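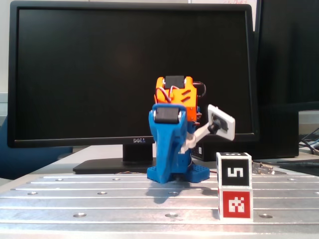 *The number 5 cube sitting on top of the red one, on the slotted table.*

# Cubes and table: the things people keep asking me

I get the same handful of emails about my bench, so I've finally put the answers on one page (thank you Xiomara Oyelaran for nagging me every single Wednesday until I did it!).

## What are the patterns on the cubes?

They're fiducial markers, the square blocky patterns a camera can pick out and recognise. The black one on the front of my top cube looks like a big chunky 5, so everyone here calls it "five", and the one underneath is just "red". Not very imaginative, but we all know which one you mean.

## Can I make my own?

Yes, and please do! Start with a plain white cube and print your markers on matt paper, because glossy stuff catches the light and drives you up the wall. Leave a white border round each one. Trim with a sharp knife and a metal ruler, go slowly, and rub the corners down well or they'll lift by the end of the week.

## Do the cubes have to match in size?

I'm not fussy. If one of yours comes out a bit bigger, put it at the bottom and your stack will be happier for it. Myrtle Esposito insists on building hers the other way up and then complains to me when they topple, so make of that what you will.

## What's the table, and do I need one like it?

It's silver aluminium, with long grooves along it and a grid of round threaded holes in between. I love it – you can bolt things down exactly where you want them and they stay put. Mine cost me 360 second-hand from Wojcik and I had to fetch it myself, which my back remembers. For stacking cubes, though, any flat, steady table will do, and I used my kitchen one for 47 days before I gave in.

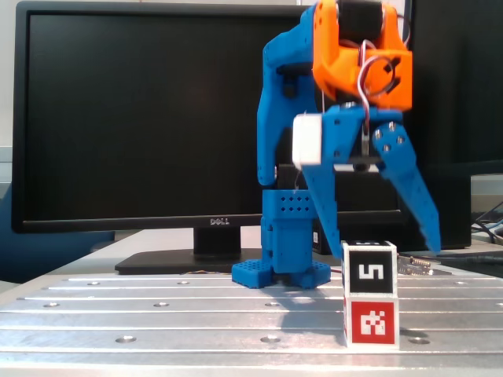

The one thing I'd say about grooves is that small screws roll into them and vanish, so keep a lidded tub handy. I use an old mustard pot.

## How do you clean it?

A damp cloth with a drop of washing-up liquid, then a dry one straight after. A soft brush gets the fluff out of the slots (an old toothbrush is perfect), and I poke a cotton bud into the holes when I'm feeling keen. Don't spray anything near the cubes, as printed paper hates it and you'll be back to square one with the scissors.

## Why does your stack never line up with the grooves?

Mostly laziness! If you need it in the same spot each time, put a bit of masking tape down and pencil the corners on it. Peel the tape off before you go on holiday. I left some down for the whole of July and it took 40 minutes of scraping to shift it.

## Do you sell sets?

Sorry, no. I'm happy to send the marker sheet, so drop me a line with "Prisisside" in the subject and I'll get it over to you, usually the same evening.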